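# Chapter 4. Setting Up the Two-Finger Gripper

In the earlier chapters you learned how an arm is moved and how its joints are given limits. Now we go to the end of the arm, where the work is done. A gripper with two parallel fingers is the most simple tool you will meet, and many students want to pass over it quickly. I ask you not to do this. When a cell drops parts, the arm is often blamed first, and the real fault is a finger that was never set to its correct zero.

All work in this chapter is done in the simulated cell called Ninora, which comes with the course files. You do not need a real arm. If your school has one, read section 4.6 before you touch it.
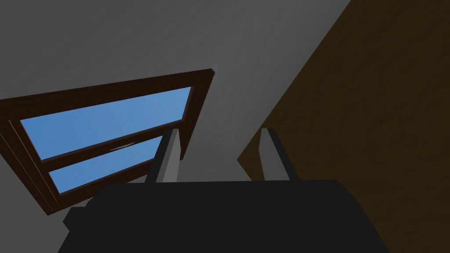 *Text and exercises by the Lostavik Course Group, Drultport*
*Revised edition, November 2022*

## 4.1 What we mean by "open"

The word "open" looks easy, but it has two meanings in a cell. The first is the command: the controller has told the fingers to move apart. The second is the state: the fingers are apart, and the controller knows how far. A beginner writes a program that trusts the command. A careful person waits for the state.

In Ninora the position of the fingers is given as a number from zero to 1000. Zero is fully closed and 1000 is fully open. These are not millimeters. They are steps of the finger drive, and you will change them into millimeters yourself in Exercise 3. In our settings file the full opening is 79 millimeters, measured between the inner faces of the fingers.

Before you start any job, do the following:

1. Open the fingers fully and wait until the position value stops changing.
2. Close them slowly with nothing between them.
3. Write down the value at which they stop. It should be zero or very near to it.
4. Open again, and compare the value with your first reading.

If the value in step 3 is more than 4, do not continue. Set the zero again as explained in section 4.3, and repeat all the steps from the beginning.
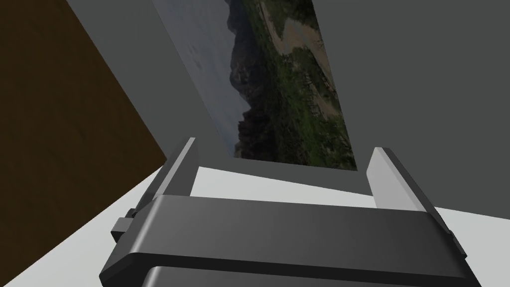
The second thing to check is the camera view. The wrist camera turns together with the gripper, so the picture it sends will lean when the wrist leans. Students sometimes try to correct this by turning the image in software. Please leave it as it is. The program needs to know where an object is in relation to the fingers, and for this the body of the gripper is your best reference. A wall or the edge of a table can lean in any direction, and it does no harm.

What does harm is a camera mount that has been moved in the settings and not saved. Then the fingers appear in one place today and in another place tomorrow. For this reason we keep a reference view for each wrist position, and we compare the two before the first cycle. The Gunawardena method, which you will study in section 4.4, does this with only a few points on the fingers.

## 4.2 Coming near to an object

When the zero is correct and the view is correct, you may bring the gripper to a part. Move in two stages. The first stage is fast and ends at a safe distance — in our cell this is 152 millimeters from the part. The second stage is slow, and the fingers must already be open before it begins.

Watch both fingers in the second stage. If one of them comes to the part much earlier than the other, stop the arm and move it to the side. Do not let the finger push the part into place, even if the part is light.

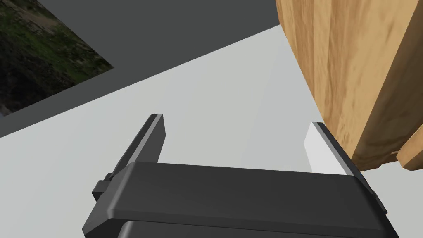
**Fig. 4.3** Open fingers, with the right one close to a wooden block.

The space between a finger and a part is called the *side clearance*. In the exercises you will set it by hand first, using small steps of the arm, and later let the program do it. Keep your notes from the hand setting. You will need them in section 4.3, where we set the zero with a part in the cell.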